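28 August 2026
Drevthorpe, handheld gripper sessions

Went through the handling rules again before the next block. Agreed with Gillau that the lens check comes first, every time: wipe both, look for smears, then log the unit number from the sticker. Fingers get closed fully once before the first grasp and once after the last.
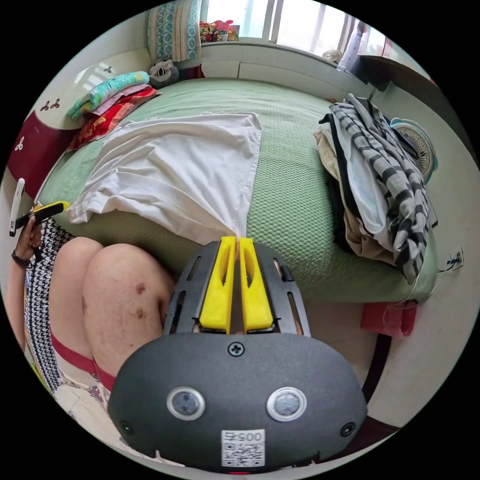
Cloth tasks keep the slow-approach rule. No yanking – if a garment catches, open, back off, start over and mark the take as a retry. Retries stay in the set. Limit is 27 takes per sitting, then a break.

Screws on the housing to be checked at 3000 grasps. Chou unit is at almost 690. Flomberg wants the revised sheet in September, still need to write the part on charging.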